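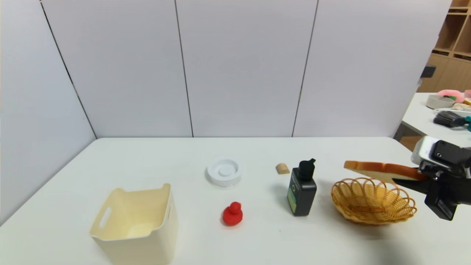 Room 207, white table: object set 2419

July 2019, Tuesday

Set 2419 unpacked and laid out for the first time. It replaces the January set, which went back to Posberg. Items on the table: cream storage bin, round white dish or lid (the packing list says neither), red rubber duck, tan block, black pump bottle, oval wicker basket, bread slice.

Layout follows the Rendmont sheet. Bin front left, basket to the right, small things between the two. The sheet gives positions from the front edge only, so I measured the left-right positions myself and wrote them on the back. Bin to basket is 300 mm at the closest point, taken at the rims.

Notes by item:

Bin. Wider at the top than at the bottom, so measurements at the rim and at the base differ. Use the base for position, the rim for clearance. Handle openings on the short sides.

Basket. The looped rim is uneven in height. I took the highest loop as the rim height and the lowest separately. It also rocks a little if set down on the wrong part of the weave; turning it slightly cures this.

Dish. White on a white table. It shows up mostly by its shadow and by the raised centre. Dalal Nimri suggests a coloured one from Fakhoury. No objection, but the sheet would need a new line.

Pump bottle. Nozzle to the right, label to the front. Weighed with contents at 101 g. The pump head turns freely, so check the nozzle each time the bottle is put back.

Duck and block. No remarks, except that the block is listed as "cork". I have put "tan block" until someone confirms the material.

Table surface wiped before layout. Left end checked again afterwards, up to the far corner.

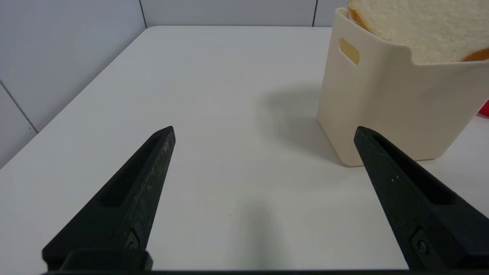 White tabletop with the rounded far corner, and the cream container.

A dark speck shows on the surface. To be looked at when the table is next cleared – if it is a mark in the coating it goes on the table record, otherwise wipe and forget.

Bread slice. The only item with two places on the sheet: bin or basket. In the bin it can stand tilted with the top well above the rim, and the sheet does not say whether that counts as inside. I am treating it as inside when the lower edge is below the rim.

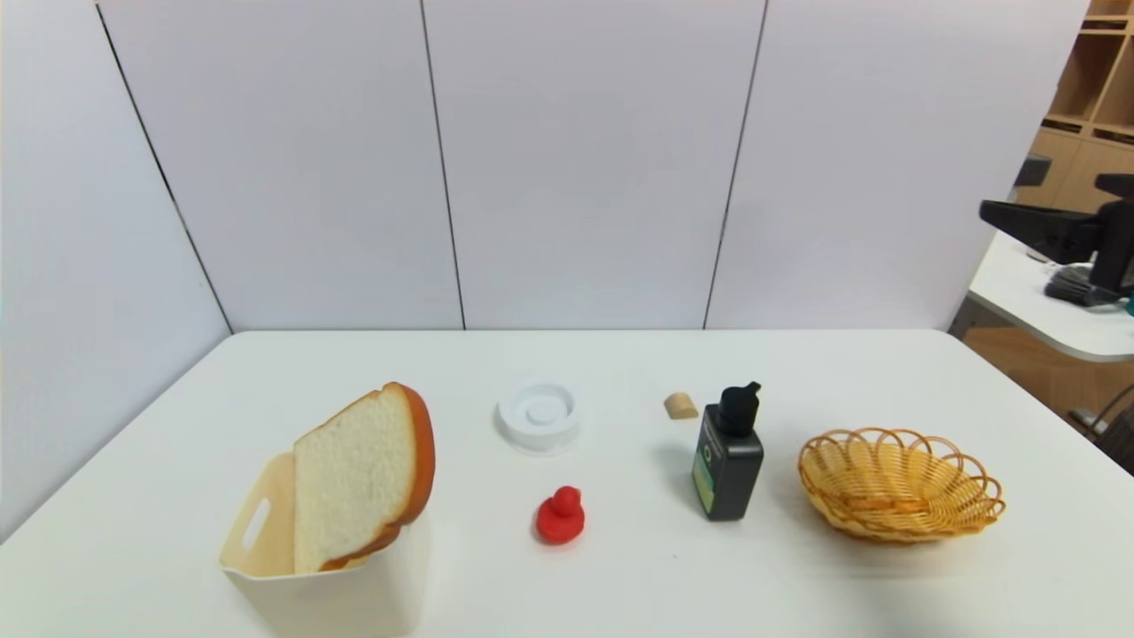

The same rule would do for the basket, but the rim there is lower in places and the slice can rest across the loops. Resting on the rim is to be written down as "on", with a note of which side. Dalal agrees. Query sent to Dultport about the wording on the sheet.

To do: add the left-right positions to the typed copy, amend the block entry, find the spare lid for the packing box.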